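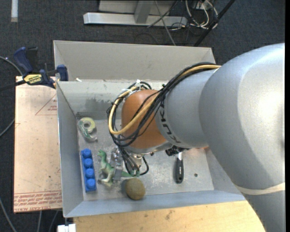 Equipment plan, cell 2. August, written up after the morning runs.

Second attempt at the spend list for the picking cell, this time sorted by what holds up work and with the nice-to-haves at the bottom. The arm is staying. Replacing it was raised again and I see no case for it: reach over the bins is fine and the controller is under service cover until the lease review. The cabling is another matter. At present the bundle goes down over the wrist in one wide loop outside the orange joint cover, black strands plus the one yellow-tan, with a small white tie at the top of the loop. With the gripper down in the bin the loop stands well clear to the left, and that is the clearance we lose first if the bins move any closer. A proper dress pack goes to the top of the list.

Dress pack. Premar quote is for a kit with rotating wrist clamp and spring return, lead time 5 weeks. Timstead can do it in 2 but supply the hose and brackets only, and we would make the clamp ourselves. Prefer Premar. Ask whether the kit price includes the strain relief at the base end.

Gripper fingers. Currently ordered in pairs as they wear. Amissah will do a batch of 11 pairs at a lower unit price, same drawing. That should cover us to the end of the project at the present rate of wear. Drawing needs the revised hole spacing before it goes out. Do not send the old one.

Bins. Floor of the front bin is scratched and worn pale in patches, and there is a dark smudge on the inside of the back wall. For grasping it makes no difference. For the vision side I would like at least one clean bin as a reference, same grey, same slope on the sides. Cheap, so order with the fingers.

Fixturing. Bar clamp at the corner is acceptable for now but should not be in the plan as a permanent item. Allow 250 for a bolted locating plate, material and machining. Can be cut in house if the mill is free.

Test objects. No spend. The present mix (tape dispenser, long blue block, toy dinosaur, hand tool and so on) gives enough variety in shape. Nirnstead have offered their object set on loan, we pay carriage.

Order of purchase: dress pack, fingers with bin, locating plate. Force sensor moved to next year's budget unless the underspend on the other cell is released.

To do: chase Premar on the base end. Reissue finger drawing. Measure bin rim height with the arm parked, the figure in the old plan is for the previous bins.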